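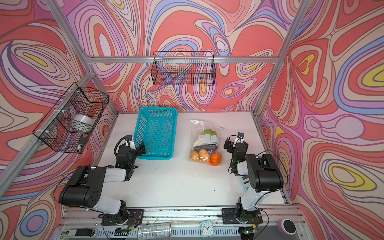 Chapter 4
Household Work as an Automation Problem

Putting away groceries takes a person little thought. For a machine it is a chain of separate problems: finding the bag, opening it, gripping items that differ in size and stiffness, and setting them down without damage. A fault in any link stops the chain.

Factory robots avoid most of these problems by holding the parts in fixed positions. A kitchen offers no such help. In the Flavham trials, a two-arm system made 1005 attempts at unpacking a bag and finished 359 of them without human aid. Most failures came at the opening step – the film folded or slid away from the fingers.

This chapter treats rigid objects first, then bags and cloth. Section 4.2 defines task success as used in the rest of the book. Readers who know the Zundeo grasp notation may skip Section 4.1.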